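3.2 Collecting the Knitwear Episodes

Knitwear was added to the Clelerdale set in August, after a policy trained only on dish towels met its first cardigan and pulled for a long time at one cuff. We collected 607 garment episodes with the hand-held gripper, in bedrooms where people live, on whatever bedding was there. The written protocol asks the operator to take hold of an edge, lift, and let go when the cloth is clear of the bed. It is one paragraph long and has been revised more often than this paper.

Ribbing gives the fingers something to close on, and operators went to it without being told (Figure 4a). The labelers liked it less. A ribbed band folds over itself, and the two of them disagreed so often on whether a grasp held one layer or several that we merged the classes and called the result "edge."

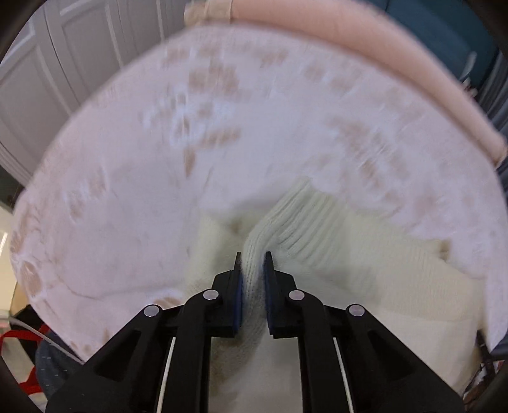

Figure 4a. Grasp on a folded strip of ribbed knit, patterned cloth behind. Labeled "edge."

Grasps away from the ribbing were kept as a separate class, "body." They make up 112 of the garment episodes, fewer than we wanted, and the baseline we call Nondia does worst on them. A plain stretch of sweater offers no obvious place to start, and the shape it takes when raised depends on folds that the wrist view hides behind the fingers. We tried predicting the hidden folds and got very confident pictures of the wrong sweater.
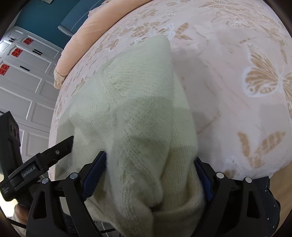
Figure 4b. Cream-white knit drawn up to a peak between the closed fingers, over a patterned bedspread.

We did not standardize the bedding. An earlier set, Fahy, was recorded on one gray sheet, and the model trained on it learned a great deal about the gray sheet.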